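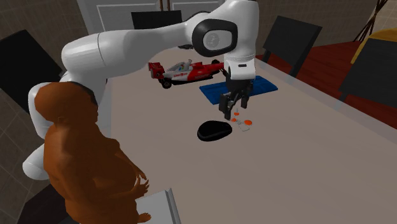 Thread on how we're collecting demonstrations in sim for the tabletop work at Wendley. Mostly notes on what cost us time.

1/ Target for the first round was 3000 demos. We logged 3413 and kept 1544. The rest went for three dull reasons: dropped tracking, operator paused too long mid-reach, or the gripper closed on nothing.

2/ Control is by hand pose. The operator's wrist drives the gripper's position and heading, and a pinch closes the fingers. No joystick. We tried one in June and people kept flying the arm sideways into chairs.

3/ The operator gets a body in the sim as well. Plain mesh, no clothes, hands that follow yours. It makes reaching easier to judge than a floating pair of hands did.

4/ Small flat things are the hard part. A toy car has sides to grip. A thin disc or a card lying flush on a table gives a parallel gripper very little to work with. Most of our failed grasps are on flat items.

5/ What helped: come straight down, stop just above the surface, wait, then close. Operators who came in at a slant pushed the item away first. Ximeng Deng put the wait into the operator notes and the keep rate went up the same day.

6/ Lag. At 300 ms people overshoot, correct, overshoot again, and the policy learns the wobble. We now throw out any run where lag reaches that figure, even if the grasp was good.

7/ Replay everything before training on it. Ekow, our replay tool, runs the saved joint angles back through the physics. If the object ends up somewhere else the second time, the demo is binned.

8/ Furniture stays in. We had a bare-table version (Rakasine) and a furnished one (Liao). Policies trained only on the first did badly in the second – same table, same arm, different background.

9/ Still open: how to label a demo where the operator changes their mind halfway. We keep them in a separate folder for now. Suggestions welcome.

10/ Operator notes were last updated 7th April. Ask if you want a copy.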